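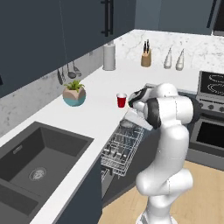
El vaso rojo de siempre, en la encimera, encima del lavavajillas.

Septiembre es mi enero. Lo he dicho tantas veces que en casa ya me lo repiten antes de que abra la boca, pero es que es verdad: en enero no empiezo nada, en enero tengo frío y como turrón que ha sobrado. En septiembre, en cambio, compro libretas, me apunto a cosas y decido que este año sí, que este año vamos a cenar a una hora decente.

Y de eso venía a hablaros, de las cenas. O mejor dicho, del cambio que hemos hecho con las cenas, que me habéis preguntado varias por correo desde que lo solté de pasada en la entrada de la mudanza a Clidville.

El problema era este: yo llego a casa a las siete y pico, los niños llegan con un hambre de lobo a las seis, y entre una cosa y otra acababan merendando dos veces y cenando nada. Un yogur, media tortilla, cuatro macarrones fríos. Y yo cocinando para la basura, con un mal humor que no os cuento.

Fue Amber Van Rooij, que es holandesa y madre de una compañera de clase de la mayor, la que me dijo tan tranquila que en su casa se cena a las seis. ¡A las seis! Me reí en su cara, pobre. Luego estuve toda la semana dándole vueltas. Porque sus hijas a las ocho y media están dormidas, y los míos a las diez estaban haciendo el pino en el sofá.

Así que lo probamos. La primera semana fue un desastre, os lo digo tal cual. El martes cenamos a las seis y a las nueve y media estábamos los cuatro con la nevera abierta como adolescentes. Pero la segunda semana ya cogimos el truco, que consiste en quitar la merienda (la merienda de verdad, el bocadillo) y dejar solo una fruta al salir del cole. Y en tener la cena medio hecha desde la noche anterior, claro, que si no es imposible.

Lo que mejor nos funciona son las cremas y los guisos de legumbre. Mi crema de calabacín no tiene misterio: una cebolla pochada sin prisa, los calabacines con piel, una patata pequeña, agua justo hasta cubrir y 40 gramos de queso curado al triturar. Las lentejas las pongo a razón de 100 gramos por adulto y un poco menos para los peques, con mucha zanahoria y un chorrito de vinagre al final, que lo aprendí de mi suegra y cambia la receta entera. Los viernes, pizza. La pizza no se negocia.

¿Y los mayores? Pues depende. Mi marido cena con los niños si sale pronto, y yo llego al segundo turno y me caliento lo mío mientras ellos me cuentan el día. Al principio me daba pena perderme la cena con ellos, no os voy a engañar. Pero antes esa cena era una pelea continua y ahora tenemos casi una hora buena antes de los cuentos. Estamos con los de un dragón que tiene miedo a los truenos y nos sabemos los diálogos de memoria.

Me dejó pensando también un comentario de Kinga Vincze, que lee el blog desde el principio (¡hola, Kinga!). Decía que su abuela cenaba pan con mantequilla y una manzana, todas las noches de su vida, y que nos complicamos demasiado. Desde entonces los domingos hacemos cena de pan: pan bueno, tomate, queso, lo que haya, y cada uno se prepara lo suyo. Es la noche favorita del pequeño, que se hace unos montajes incomestibles y se los come.

Me queda pendiente lo de los fines de semana con amigos, porque a ver quién le dice a la gente que venga a cenar a las seis. De momento los invitamos a comer y alargamos. Si alguna lo ha resuelto de otra manera, que me lo cuente en los comentarios, por favor. Y la próxima semana os pongo la receta de las albóndigas al horno, que la tengo prometida desde antes del verano.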